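Search recipes, methods, ingredients

How to dry-brine and roast chicken thighs

Kamlesh Pathak

This method is for bone-in, skin-on thighs. Dry-brining means salting the meat ahead of time and leaving it uncovered in the refrigerator. The salt draws out a little liquid, dissolves in it, and moves back into the meat. The skin dries at the same time and browns faster.

What you need

3 pounds of bone-in thighs
Kosher salt, weighed
Black pepper
A wire rack that fits inside a rimmed sheet pan
An instant-read thermometer

Salting

1. Pat the thighs dry with paper towels on both sides. Trim skin that hangs well past the meat.

2. Weigh out 18 grams of salt. Use a scale - brands of kosher salt differ in density, and a tablespoon of one can hold nearly twice as much as a tablespoon of another.

3. Salt the underside first, then the skin. Put a little more on the thick part next to the bone.

4. Set the thighs skin side up on the rack with space between them. Refrigerate uncovered overnight on the lowest shelf.

Do not rinse the meat afterward. If the surface is still damp in the morning, blot it once.

Roasting

5. Heat the oven to 425°F with a rack in the upper third. Add the pepper now.

6. Roast skin side up for 35 to 45 minutes. Start checking at 30 minutes if the pieces are small.

7. Take the temperature in the thickest part, away from the bone. The safe minimum is 165°F, but thighs are better at 175 to 185°F, when the connective tissue has softened.

8. Rest for 5 minutes on the rack. Do not cover with foil - trapped steam softens the skin.

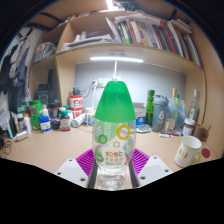
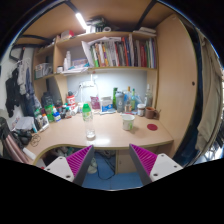
Storing leftovers

Refrigerate within two hours, in a shallow container, and use within four days. Reheat skin side up at 350°F until the center reaches 165°F. The microwave works for meat that will be shredded, but the skin will not stay crisp. Save the bones for stock.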